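Two arms on one bench, right one stops short when placing cans
Posted in Home Builds, 7th May

Moataz Chraibi

I have two small arms bolted to opposite sides of a workbench in a shared workshop. The job is simple on paper: pick up drink cans from wherever they are on the bench and stand them in a wooden tray near the middle. The left arm is meant to deal with its own side, the right arm with the other, and they take turns over the tray.

The left arm is fine. The right arm picks up fine too, but when it sets a can down in the tray it lets go too early. The can drops the last bit and lands crooked, or it catches the side rail and goes over. By hand I can jog the same arm to the same spot and it places the can well every time. It only happens when it runs the program on its own. 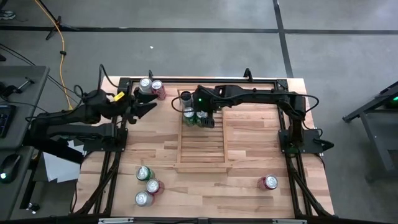
Things I have already tried. I slowed the whole move to half speed, which made it a little better. I taught the drop point again from scratch. I swapped the gripper fingers for a spare pair. I also checked the bolts on the base plate and they were tight.

Both arms run from the same Grondeck controller board with the stock settings, apart from the joint speed. The arms came as kits from Skesside. On one test I ran 20 placements with the right arm and 11 of them went wrong. The left arm did 20 with no trouble. The cans are all empty, in case that matters.

I would like to fix this before June, when the bench has to be moved to the other end of the room and I will need to set everything up again anyway. Has anyone seen this with two arms on one board?

Karim Samir

Check the cable before you touch anything in the software. On my build the wrist cable on one arm was a bit short, and when the forearm was stretched out level the cable pulled on the wrist. Jogging by hand hid it, as I always came at the spot slowly and from above. In the program the arm came in from the side and the pull was much worse.

An easy test is to unclip the cable along the forearm so it hangs free, hold it clear of the joints with a loose tie, and run the same program with the tray taken off the bench. Watch the wrist as it gets near the drop point. If it settles in the right place now, you have your answer. Leave a bigger loop at the elbow and at the wrist, but make sure the loop can't hook on the rail of the tray.

If that changes nothing, look at when the gripper opens. With the stock settings on my board the next command starts when the arm is "close enough" to the target, and the limit for close enough is one number for both arms. An arm that has to reach further sags a bit more and takes longer to settle. I set mine to 4 mm and put a short wait before the open command – 16 hundredths of a second was plenty. It costs you almost nothing in cycle time.

One more thing. You say the bolts on the base plate are tight, but check the rail that the plate is bolted to as well. Put your hand on the elbow and push down gently with the power on. If the rail twists, no setting will fix it. I had to add a brace under mine.

rail_and_bracket

Use a heavier tray. Mine used to slide around.

Moataz Chraibi

Thanks, Karim. I let the cable hang free and it made a small difference, so I have given it more slack. The wait before the gripper opens made a much bigger one. I ran 20 again with the right arm and 4 went wrong, all of them in the far corner of the tray.

The rail does twist when I push on the elbow – not a lot, but I can feel it. I will cut a brace for it and post the numbers once it is on. The tray does not slide, I checked that first.

Karim Samir

The far corner fits with the twist. Try the brace before you change the wait again, or you won't know which one fixed it. There is also a thread by Agbayani in this section with a drawing of a corner brace for the same kind of rail. The hole spacing in it is for the older plate, so measure yours first.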